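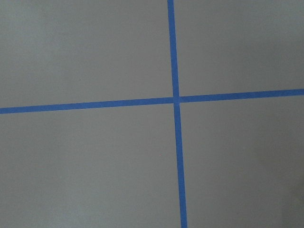
Blue tape cross on the gray top. Slightly crooked, I know.

September, 4:40 pm

Okay, tape notes, while I still remember any of this! The gray surface now has its cross in blue painter's tape, two separate strips, one laid over the other (you can just find the seam where they meet if you go looking for it). I did it by eye with the long ruler in my other hand, and I think I leaned on the ruler. The plan is still to split the top into four work zones so the Forkow parts and the Villanueva parts stop wandering into each other's piles.

Tape is from the big Stellier order. I like it a lot, it tears clean and it doesn't curl up at the ends while you're reaching for the scissors. The cheaper Wodolance roll left a gummy line on the side bench last month and I spent most of a lunch break rubbing it off with a rag and dish soap, so please let's use that one for labeling boxes and nothing else.

Things I tried first, on a scrap panel:
– pencil line. Too faint from a standing position, and it smears.
– white tape. Fine up close, but I kept losing it under the overhead lights.
– thin blue, 12 mm I think? Didn't write it down. Looked nice, lifted at the ends.

So, blue and wide. Press it down from the middle outward with the plastic scraper, go slow, and don't stretch it (stretched tape creeps back overnight and then you get that little ripple). Wipe the top before you start. I used a barely damp cloth and then a dry one, and I still see one tiny speck, which I'm leaving alone because I have already been at this surface far too long.

Zone sizes: I wanted at least 300 mm clear on the short side of each one, and 254 for the small-parts corner, which is what the tray needs. Haven't measured them against the real tape yet. If the skew eats into the small corner I'll pull the long strip and lay it again, otherwise it stays as it is for this batch – nearly 100 pieces to sort and none of them care about a right angle.

Still to do: letters for the four zones (A to D, marker on tape, near the outer corners), and find out who has the square. It's not on its hook. Also we're down to one spare roll, so I'm adding blue to the next order.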